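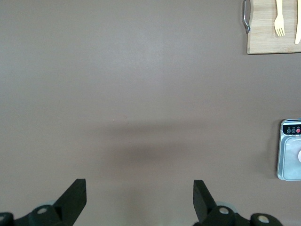 Equipment Planning Gallery: Tabletop Manipulation Stations

The Brerach Center for Applied Automation maintains this gallery for member institutions preparing a purchase request for the coming budget year. It is intended to be read together with the Center's planning worksheet, which was revised in June by Wubit Habte, Equipment Planning Manager.

Requests for the current round may cover up to 2 stations per institution. A station is understood as the arms, grippers, work table, cameras, mounting hardware and cabling, together with the objects used for the tasks. Arms and grippers should be entered on separate lines of the worksheet, as their service intervals differ. A replacement set of fingertips should be listed for each gripper.

Floor space is reviewed before price. The Center allows 125 square feet for a two-arm station, including the operator's position and clear access to the rear of the table. Institutions with less space available may apply for a single-arm station under the Berhe schedule - the form is the same, but the electrical survey is shorter.

Task objects are often left out of first drafts. Kitchen tasks call for ordinary household goods such as cutting boards, utensils, cups and a digital scale, and these wear out or go missing over the life of a station. The Center recommends a separate line for them, renewed every 18 months. The allowance for the first set is $413 and does not need a competitive quote.

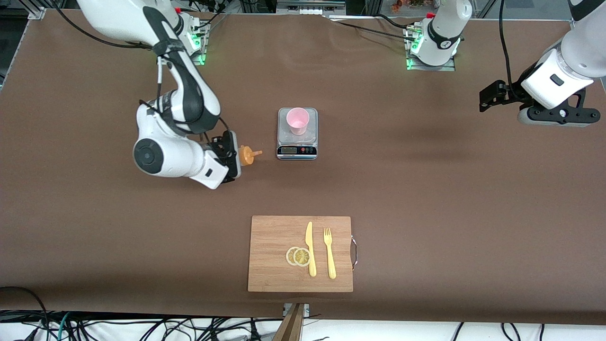 Two-arm station with kitchen objects. The scale holds a pink cup, and lemon slices, a knife and a fork are laid out on the cutting board.

Cable management should be priced at the time of purchase. Trays, floor covers and strain relief cost considerably less when they are installed with the table, and retrofitting will require the station to be taken out of service. Rear rails and clamps are to be listed under mounting hardware, not under furniture.

Quotes may be obtained from Rendex or from Drotlow, both of which hold a supply agreement with the Center. Quotes from other suppliers are accepted when accompanied by a written statement of delivery time and warranty terms. Training for two operators must be shown as a separate cost - it may not be included in the price of the arms.

Questions about the worksheet should be sent to Hiwot Bogale in the Purchasing Office. Drafts received before 4 p.m. are acknowledged the same day.

Planning Worksheet | Berhe Schedule | Supplier List | Return to Galleries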